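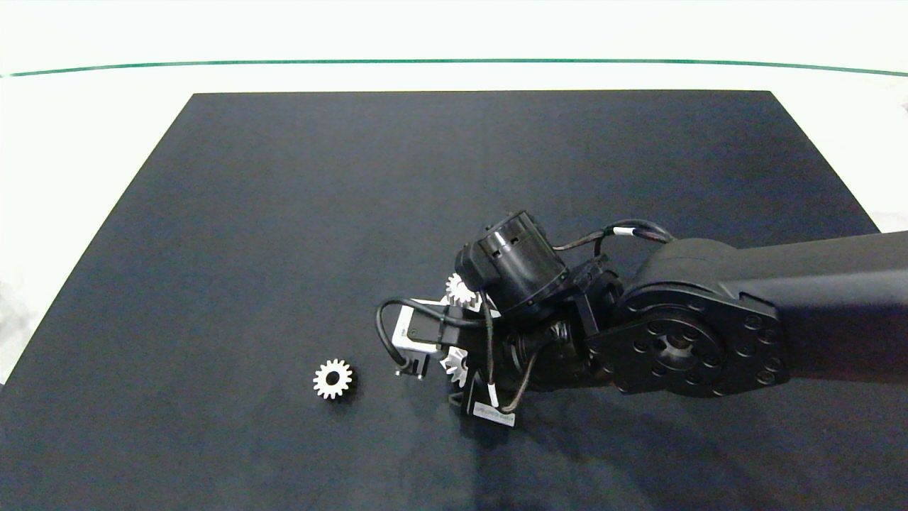

Engrenagem branca sobre o tapete, à esquerda da garra.

Replicação do Truneck: a política acerta tudo, menos quando a engrenagem muda de lugar

Zoila Rivadeneyra

Estou tentando replicar o resultado do Truneck para manipulação de engrenagens e preciso que alguém me diga onde errei, de preferência antes da reunião de grupo de outubro.

Para quem não leu: o Truneck é aprendizado por imitação com um passo a mais. Antes do treino, cada demonstração é cortada em segmentos (aproximação, preensão, transporte, encaixe) e os segmentos de aproximação ganham peso maior na função de perda. A promessa é que a política deixa de decorar a trajetória e passa a olhar para a peça. A avaliação segue o protocolo Mihăilă, com posições iniciais sorteadas e sem repetir tentativa porque "essa não valeu".

Coletei 500 demonstrações por teleoperação. Treinei com os hiperparâmetros do apêndice, inclusive os que o apêndice chama de "valores usuais" e não informa, e que eu portanto escolhi com fé. A perda de validação desce que é uma beleza. Com a engrenagem perto de onde ela ficava na coleta, o braço pega e encaixa sem drama. Se desloco a peça para o outro lado do tapete, ele vai com toda a convicção até o lugar antigo, fecha a garra no ar e transporta o nada até o encaixe. O encaixe do nada, aliás, é impecável.

Já conferi a calibração da câmera, a sincronização entre imagem e juntas e a normalização das ações. Aumentei o peso da aproximação para o dobro e só consegui que ele chegasse ao lugar errado mais depressa.

Alguém conseguiu a generalização que o artigo relata? Se sim, com que distribuição de posições na coleta?

parafuso_solto

Tenta mais dados. Aqui funcionou quando a gente coletou mais. Também pode ser a luz.

Thongchai Boonchu

Mais dados iguais vão lhe dar a mesma política, com mais confiança em si mesma. Passei uma boa parte do ano nesse problema, então vou por partes.

Primeiro, veja quantas posições iniciais diferentes existem nas suas demonstrações. Não quantas você pretendia ter: quantas existem. Quando fiz essa conta no meu conjunto, depois de meses jurando que variava bastante, encontrei 8 agrupamentos, todos a uma distância confortável da mão do operador. Gente teleoperando um braço tem preguiça, e a preguiça fica registrada no conjunto de dados com uma fidelidade que eu gostaria de ver nos encoders.

O peso extra na aproximação, que é a contribuição do Truneck, só ajuda se o segmento carregar informação. Se toda aproximação termina no mesmo canto, o que você está reforçando é o canto. Por isso dobrar o peso piorou as coisas, e acho que é o dado mais útil da sua mensagem.
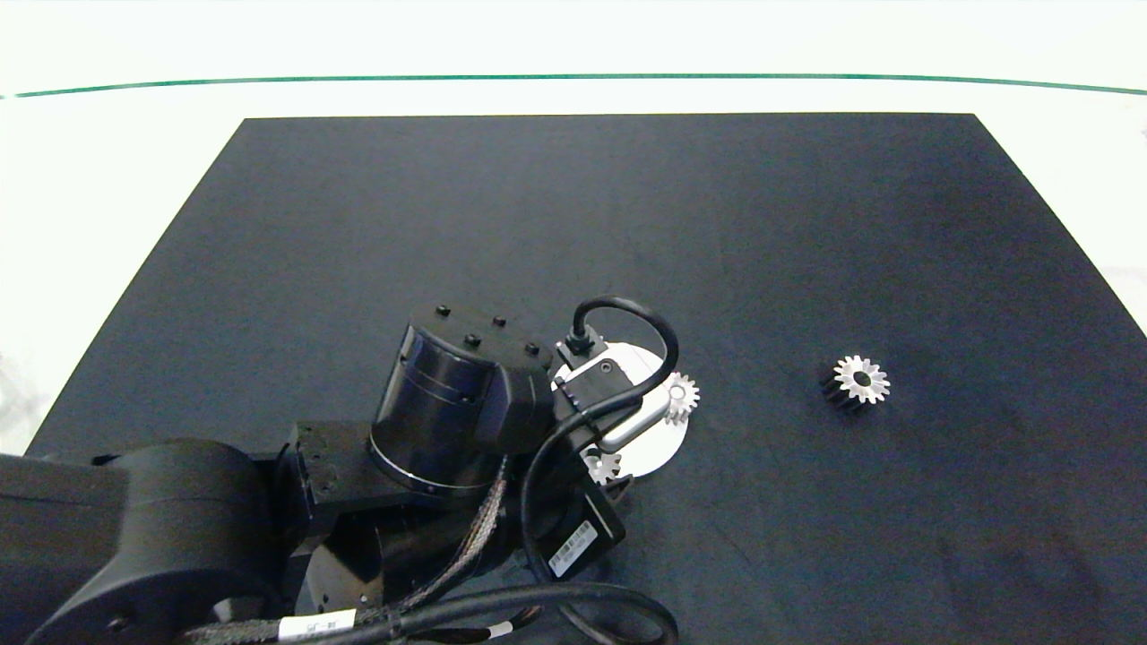
Segundo, a segmentação automática. O código público corta a aproximação quando a velocidade do punho cai abaixo de um limiar. Se o operador hesita no meio do caminho (e hesita, principalmente quando há outra peça por perto e o cabo faz uma curva na frente), o corte sai cedo e o trecho final, justamente aquele em que a garra se alinha com o furo, vai parar no segmento de preensão, com peso normal. Troquei o critério por um baseado na distância à peça, com corte a 2 centímetros, e ajustei à mão as demonstrações em que isso dava bobagem. Foi uma tarde muito ruim – mas foi uma só.

Terceiro, tire a pose das juntas da entrada da rede, pelo menos como teste. Com a pose disponível, a política descobre que não precisa da imagem, e eu no lugar dela faria o mesmo. Sem a pose, a minha ficou mais trêmula no encaixe e muito mais atenta na busca. Depois devolvi a pose com dropout, e aí ficou aceitável.

Com as três mudanças, rodei 139 tentativas pelo protocolo Mihăilă. O número é feio porque o motor do punho desistiu antes de mim. Ficou abaixo do artigo, mas a garra ia até a peça também nas posições fora da coleta, e os erros passaram a ser de encaixe, que são erros mais dignos. Não testei em outra bancada, então não garanto nada fora da minha.

Uma dúvida: você usa as engrenagens do conjunto Brustgate ou imprimiu as suas? O artigo não diz qual usou na tabela principal, e o reflexo do metal muda bastante a vida da rede.

Zoila Rivadeneyra

Fui contar os agrupamentos. São cinco. Prefiro não comentar.

Tirei a pose da entrada e retreinei durante a noite com os mesmos dados. Ele ainda erra a peça deslocada, só que agora erra para o lado certo, e é a primeira vez que isso me deixa contente. Vou recoletar com posições sorteadas por script, para tirar a decisão da mão do operador, que no caso sou eu.

Sobre as engrenagens, uso mais de um tipo e misturei tudo no treino sem anotar qual era qual. Vou separar por material antes de rodar o protocolo inteiro. O script de sorteio está na pasta compartilhada do Eltow, se servir para alguém.

parafuso_solto

Então era mais dados.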